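Horketti Simulation Data Group
Minutes of the monthly meeting, January 2022

Present: Beat Pichler (chair), Thư Kim (minutes), scene team, teleoperation team, one person from Cundley by phone
Apologies: training team lead

1. Minutes of the last meeting
Accepted with one correction. The drawer tasks were assigned to the teleoperation team, not the scene team.

2. State of the kitchen set
Thư reported that the operators have recorded 80 accepted demonstrations in the simulated kitchens since the last meeting. Most are cabinet opening and closing. Pick and place on the counter is behind, and the operators would like to finish the cabinet tasks before switching. Beat agreed to this order.

Rejected runs are still being deleted by one of the two shifts. Beat asked that they be kept in a separate folder with the reason written in the log. The training team may want them later, and storage is not a problem at present.

3. Wall and counter materials
The scene team has added the stone textures from the Clornura library. The group looked at wrist views from the new kitchens and discussed whether the surfaces are too busy for the smaller image size used in training. 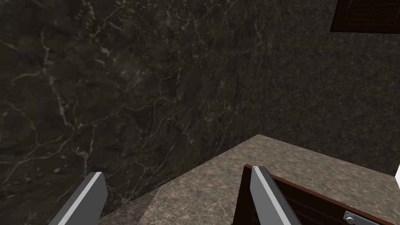 Item 3: wrist view with the gripper open, veined dark marble on one wall and speckled stone on the other.

Thư thought the veined marble should stay in. Her point was that the policy trained on plain walls did badly as soon as the background changed, and that strong patterns are the cheapest way to find out if the new one has the same weakness. The scene team was less sure about gray and brown counters, where a gray finger can be hard to pick out at low resolution. They offered to render the same run with a lighter counter so the two can be compared.

Agreed: keep all stone textures for now. The scene team will render the comparison and send it to training. No demonstrations will be recorded again on account of textures alone.

4. Camera angle at the wrist
There was a longer discussion about how much of the cabinet fronts the wrist camera should see at the start of a run. Operators use the side view to find the handle and only look at the wrist view for the last part of the approach. The learning system gets both views, but Cundley has asked for a version that uses the wrist view alone.

Beat did not want to move the camera in the middle of a set. Changing it now would leave us with two kinds of data under one name. The start pose can be varied instead - this needs no change to the robot model and can be done in the config. The teleoperation team will try 5 start poses on the cabinet tasks and report which ones the operators find workable.

5. Task instructions
The written instructions attached to each run are too much alike. Nearly all of them begin with "open the". Thư will write three wordings for every task and the recorder will choose one at random. Wordings must name the part to be moved, and left and right are always given from the robot's side. The Triệu annotation office has offered to check them for mistakes.

6. Operator time
Sessions have been running long in the afternoon shift, and the logs show more dropped objects toward the end. The teleoperation team will set a break after each block. Beat will look into a second controller, as the present one sticks on the close button.

7. Any other business
The version number of the simulator must be entered in the log for every session. Several January sessions lack it and will be filled in from the machine records.

Actions
Scene team: lighter counter render, to training
Teleoperation team: start pose trial, break schedule
Thư: task wordings, folder for rejected runs
Beat: second controller, reply to Cundley on wrist-only data

Next meeting: February, same room, date to be sent by Thư.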